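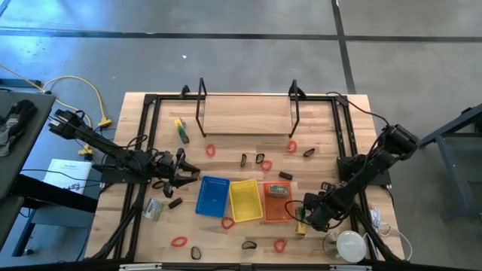
June, dye notebook, Pidside workshop. Started a little after nine in the morning.

Second go at the onion skins, and I am writing more down this time, as the last entry was two lines and a tea stain and was no help to anyone, me included. The yarn is the Stulteldale two-ply, the undyed cream, 32 small skeins all told. I do love this wool. It has a bit of spring to it and it smells faintly of sheep when it gets wet, which I know some of you could live without.

Washing

Skeins soaked overnight in the big sink with a drop of dish soap. This morning the water had gone the color of weak tea, so there was still plenty of grease in them. Rinsed until clear. If you are using the left-hand tap, remember it runs hotter than it says, and let it settle before you put wool anywhere near it.

I retied 5 of the skeins that had been tied too snugly. Tight ties leave a pale band, and last time I spent an hour convincing myself that the bands were charming. They weren't. Figure-eight ties in cotton string, loose enough to get a finger through.

Mordant

Alum from Tarawneh, the new bag, weighed dry and dissolved in a jar of hot water before it went in the pot. It is finer than the old lot and goes into solution without much stirring. Brought the pot up slowly, held it just under a simmer for an hour, then turned off the heat and left it alone. I did lift the lid more often than I needed to – I always do.

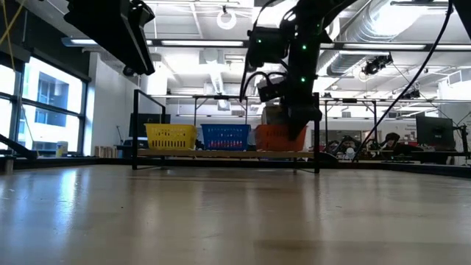 Yellow, blue and orange-red baskets along the board.

While that was cooling I got the skins going in the other pot. These are the yellow onion skins from the Waresby farm shop, which has been saving them for us since spring, bless them, and a few red ones had got in. I picked out what I could see and then gave up. The red skins push everything toward a greenish brown in my experience, though the colleagues who dye with iron rather like that, so if you want them there is a paper sack on the nail behind the door.

Simmered the skins for 45 minutes, strained through the old pillowcase, and squeezed it hard. Liquor came out a deep rusty brown, much darker than the wool will ever be. I try not to get my hopes up from the pot.

Dye bath

Put in 17 skeins for the first bath and kept the rest damp in a bucket with a lid on. At ten minutes they were the yellow of good butter. At half an hour, a proper marigold. I pulled 3 of them at that point to keep as samples of the lighter shade and left the others in until just before lunch, when they had gone to a warm copper that I was very pleased with.

The second bath, same liquor with nothing added, gave a soft straw color. Pretty, but uneven on two skeins where they were crowded against the side. Bigger pot next time, or fewer at once.
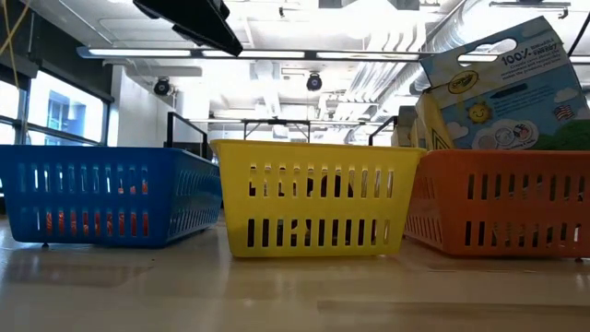
To do

Rinse everything again once it has cooled down completely. No shocking it with cold water, please, the Stulteldale felts if you so much as look at it wrong.

Light test: wind a few yards of each shade on card, cover half with foil, south window until August. Label the BACK of the card. The pencil on the front faded before the yarn did.

Ask Tarawneh whether the finer alum is what they will be sending from now on. I would like to order before the fall classes.

Also the kitchen scale is eating batteries again. Spares are in the tin with the safety pins.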